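Pavcombe: a small dataset of hand-held gripper demos on soft packaging

Plain-text copy of the README, so it reads okay in a terminal.
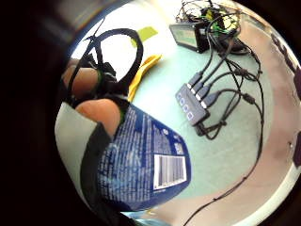
What is Pavcombe for?

It's for training and testing policies that pick up thin, crinkly, floppy things from short human demonstrations. I built it to answer one narrow question about how much wrist-view data you need before a policy stops fumbling soft packaging, and then it grew a bit (they always do).

Background

I'd been working with Zarei, our older set, which is all mugs, blocks and boxes. A policy trained on Zarei does fine on anything with a stiff edge. Give it a bag and it closes the fingers on air, or grabs one corner and drags the thing off the table. I wanted to know if that was a model problem or a data problem, and I had a hunch it was mostly data.

So Pavcombe is soft stuff on ordinary cluttered tabletops. I wanted cables, hubs and bits of office life in view, and I didn't want a clean green mat under everything. If your policy gets confused by a coil of wire, I'd like you to find out early!

What's in the download

There are 3,184 episodes, each one a single attempt at a single object. Of those, 544 are failures: slips, double grabs, bags that fold over and get away. I kept them in and labeled them, and please don't filter them out without looking at them first – they were the most useful part for me.

Each episode folder has:

- the wrist video, wide fisheye, uncropped
- gripper width over time
- the estimated hand pose, one row per video frame
- a short text label for the object and the goal
- an outcome flag (success, fail, unclear)

The train and validation lists are in the splits folder. I split by table and not by episode, so no table shows up on both sides. The first version was split by episode and the scores were lovely and meant nothing.

The method, quickly

The policy takes the last few video frames and the gripper width and predicts a short chunk of motion. Nothing fancy there. The part I cared about was the mix: I took the Zarei-trained model and fine-tuned it on growing slices of Pavcombe, then ran every version on the same robot arm with the same held-out objects.

What I found

With 200 soft-packaging episodes added, the policy already quit closing on air. That surprised me, I'd expected to need a lot more. Going past that helped with placing and with letting go cleanly, and much less with the first grab.

Including the failures helped on retries. Models trained on successes alone would freeze after a slip, fingers half shut, and just sit there. The ones that had seen failed episodes were far more likely to back off and come in again. I ran that comparison with 3 seeds and all of them pointed the same way, but it's one arm in one lab, so treat it as a decent hint.

One thing that didn't work: undistorting the fisheye before training. The pictures looked nicer to me and the policy got worse. I think it loses too much at the rim, where the table edge and the next object usually are. I haven't tested that properly, so if you do, please tell me.

Known problems

Pose tracking drifts on glossy bags when they fill a lot of the view. There's a drift score in each episode's metadata. I dropped the worst ones from training but left them in the download.

Bright backgrounds blow out to white in plenty of episodes. I left exposure on auto and I'd do it differently now.

Hands and sleeves show up in the wrist view. Faces shouldn't. If you spot one, send me the episode number and I'll pull it.

The text labels from the Uston sessions are shorter than the Stiludlow ones ("bag, move" and that kind of thing). They were typed in a hurry. A cleaned-up set is on my list for September.

Small print on the packaging is almost never readable, so this isn't a good set for anything that depends on reading labels.

Getting started

Unpack the archive, point the loader at the top folder, and run the check script before anything else. It walks through the episodes and complains if a video and its pose file have different lengths. If it's quiet, you're good.

The loader reads everything lazily, so you don't need a big machine just to browse. Training is another story, and the config I used is in the configs folder with my notes left in (sorry about the spelling).

Changes

February 19, 2022: new splits by table, drift scores added, loader fixed for paths with spaces.

Contact

Clodagh Mac an tSaoi. Open an issue on the repo, I see those sooner than email.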